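Print this page | E-mail this page

Workshop notebook — Skisavley bench
November 4, 2021
Written by Ihor Fedoruk, with remarks from Nokuthula Mthembu

Continuing from the previous entry. The question is still the same: does the policy use the wrist view for the last part of the approach, or does it only remember where the container usually stands? Nokuthula thinks it remembers. I am not sure, so we made a test which should separate the two.

Method, so that we can repeat it. We have 300 demonstrations in the Drikis set, all recorded in October on the same wooden table. In the old set the container was always placed with a paper template, and I now believe this was a mistake. The template gave us clean data, but it also gave the policy a very easy shortcut. For the new set (I call it Nadano in the folders, please keep this spelling) we recorded 75 demonstrations without the template. The person who resets the table puts the things where he or she likes, within reach of the arm. The task text was not changed.

Training was started from the Drikis checkpoint and not from zero. Learning rate the same as before. Image augmentation is only brightness and a small crop. I removed the horizontal flip, which makes no sense when left and right fingers must stay on their sides. I do not know who switched it on, it could be me.

Both sets use the same wrist camera position. I checked the bracket with the printed gauge before the first run and again after lunch, and it had not moved. Nokuthula asks that we write this down each time, also when nothing is wrong.
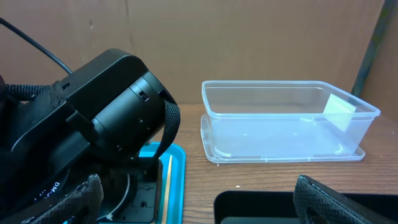 The transparent tub remains the difficult object. Its walls take the color of whatever is behind them, and against the brown cardboard there is little contrast except on the upper rim. In the attention maps the old policy looks mostly at the blue tray, even when the instruction is about the tub. With the template this was enough, because the distance from tray to tub was always the same. Without the template it should fail, and it does. The old checkpoint closed the fingers beside the tub in most of the shifted trials. It did not search or hesitate, it went to the old place with full confidence.

The new checkpoint behaves differently. It comes in higher, slows down, and corrects sideways before it goes down. In the maps there is now a clear spot on the rim of the tub. I would like to say that the green card inside is helping, but we have not tested this separately. It may be that the policy follows the card and knows nothing about the plastic. Nokuthula wrote in the margin: "then take the card out and see." Agreed, this is the next run.

Two failures which I want to remember:

— When the tub stands on its lid, the fingers sometimes go too low and touch the lid. The lid slides and takes the tub with it. The height from the old data is wrong by the thickness of the lid, and this is small but it matters.

— When a dark object is close behind one finger, the estimate of the finger opening becomes noisy. Fingers are black, the object is black. We could put a strip of light tape on the finger tips, but then all the old data looks different from the new data. I prefer to read the opening from the encoder and not from the picture.

Horobets script: the evaluation stopped once at episode 6 with a timeout. The log shows that the arm was waiting for a frame. After a restart of the camera process it continued. I counted the episode as void and repeated it. If this happens again I will increase the buffer, now it is 400 ms.

What I can say today: the small set without the template changed the behavior more than I expected from its size. What I cannot say is whether it learned the tub or learned the card. Please do not put this result on the slides before the run without the card is finished.

To do:
- run without card, same start positions
- run with lid removed from under the tub
- save the maps for both checkpoints in the Nadano folder
- ask Nokuthula for her reset notes, mine are not complete for the last part
- throw away the paper template, or at least hide it from me

Contact: Skisavley workshop desk | © 2021 Skisavley | Back to top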